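May 5, 2023

We got to Jostness a little after noon, hungry and stiff from the drive. It's a small lake town with one main street, a ferry dock, and more places selling taffy than places selling groceries. I had wanted to go since February, when I read that the old candy kitchens there still pull taffy by hand in the front window.

The first shop we tried was Tudose, on the corner by the dock. There was a line out the door, but it moved fast. They pull the taffy on a hook by the window, then cut it with scissors. I bought a mixed bag for $8. The molasses was the best of them and tasted a little burnt, in a good way. The banana tasted like banana candy everywhere. The peppermint was soft enough that it stuck to the paper.

Cleltix is farther up the hill and has been selling hard candy and brittle for a long time. The woman at the counter told us they make 6 batches of peanut brittle on a normal day and double that in July. I liked the brittle more than I expected. It was thin, very salty, and full of small Spanish peanuts with the skins left on. We ate most of it on a bench before we got back to the car, and I had to go back for another box to bring home.

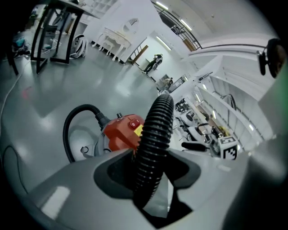

## Where we stayed and what I'd skip

We spent the night at the Tedorlow, a plain motel on the road out of town. The room was fine. The coffee was weak and the parking lot was full of boat trailers. If you want a lake view you have to pay for one of the inns on the bluff, and I didn't.

I'd skip the candy museum. It's one room over the hardware store, and most of the signs are about the building, which was redone in 2000. The old copper kettles are nice to look at, but ten minutes was plenty.

Go on a weekday if you can. Bring cash for Cleltix, as the card reader was down and the nearest ATM is back at the ferry dock. Keep the taffy out of the sun. Ours sat on the dashboard through lunch and we ended up with one big piece, mostly molasses, with the wrappers in it.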